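Woltmont Band Is Off To The Cevach Winter Parade, And I'm Already A Wreck

26 Nov 2024

Well, it's official! The letter came through this morning and the Woltmont Marching Band has a place in the Cevach Winter Parade. I read it standing up in the kitchen with my coat still on, then rang Elba Sosa, who had read hers in the car park at work and had apparently shouted loud enough to set off a dog. Elba is our band director, for anyone new here, and she has been filling in that application form every single June for six years. Six! Five very polite rejections, and then this.

If you haven't been to Cevach for the parade, it's the one that goes down the hill past the old corn exchange, round the market square and back along the river. It isn't the biggest in the country by a long way, but band people love it, partly for the crowd (they pack right up to the ropes and sing along to anything with a tune) and partly for the hill, which is horrible. Try playing a trumpet while walking down something that steep on cobbles. Your knees do one thing and your top lip does another. I marched it once with my old band, back when I still had the puff for it, and I remember nothing but the heels of the clarinet player in front.

We're taking 49 players this time, which is the most we've ever put on the road. The drumline has doubled since the spring, thanks mostly to Hongjun Lei, our percussion lead, who goes into the lunchtime club at the secondary school and seems to come out with a new snare player every time. I asked him last night how they were shaping up and he said, "Loud. We'll work on the rest." He was smiling, though, so I think that means good.

Now, the music. The organisers give each band a slot in the square for a standing performance, and we've settled on a medley Elba has arranged herself. I've been told not to give the running order away (sorry!) but I can say there's a sea shanty in it, there's a proper brassy carol to finish, and somewhere in the middle there's a sousaphone solo that made the whole back row laugh the first time we ran it. On the move we'll be playing the usual street marches plus one new one called Trendden, which is fast and bright and has a nasty key change exactly where you're trying to turn a corner. We've been practising that corner around four traffic cones on the leisure centre car park and I'd say we get it right two times out of three.

Uniforms are sorted, mostly. The navy jackets are staying, the plumes are new, and we've finally said goodbye to the white spats that nobody under thirty could work out how to fasten. The gloves are staying too. If you play in the band, please give yours a wash by hand before dress rehearsal, in cool water, and leave them flat overnight. Last year we had several pairs come out of a hot machine in a size that would fit a doll.

Money next, and I'll keep it short. Kwan, the coach firm out on the ring road, has given us a very decent price for the day, and the quiz night brought in enough to cover most of it. We're still 300 pounds off the full amount, so there'll be a bucket going round at the Christmas lights switch-on, where we're playing a half-hour set by the fountain. Come and say hello, bring the kids, put a coin in. Requests are welcome but Hongjun has banned the one about the reindeer, and I'm not going to argue with him. 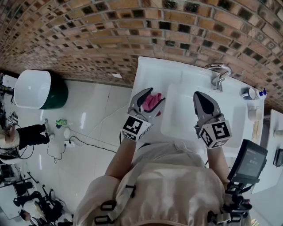

Family and friends can come along on the day as well. The second coach has 29 spare seats at the moment and they'll go in the order people ask for them, with under-fives on laps not allowed, so every child needs a seat of their own. Put your name on the sheet at the rehearsal hall or send a message through the band page. We leave early, I'm afraid, while it's still dark, and we'll be back in Woltmont in time for a late tea. Wrap up. The wind comes straight up that river and there's very little shelter once you've picked your spot.

If you want the best view, I'd go for the bottom of the hill, on the corn exchange side. You get the bands coming down towards you with the sound bouncing off the buildings, and you can nip through the alley afterwards and catch the same band again in the square. The river stretch is quieter and better for pushchairs, but the bands are usually on a drum tap by then and getting their breath back, so you won't hear as much.

There are two extra rehearsals to squeeze in before we go, both outdoors if the weather behaves, and Elba wants everyone there in the shoes they'll be marching in. That includes the colour guard, who have been throwing those flags about in trainers and need to get used to the boots. Start times are on the noticeboard. Players, please bring a pencil, your lyre clips and a hot drink, and if you've still got one of last season's music folders at home, we'd love it back.

I'll be at the side with the water bottles and the safety pins, trying not to cry at the carol. Elba says she'll put the full parade order up on the band page when the organisers send it over.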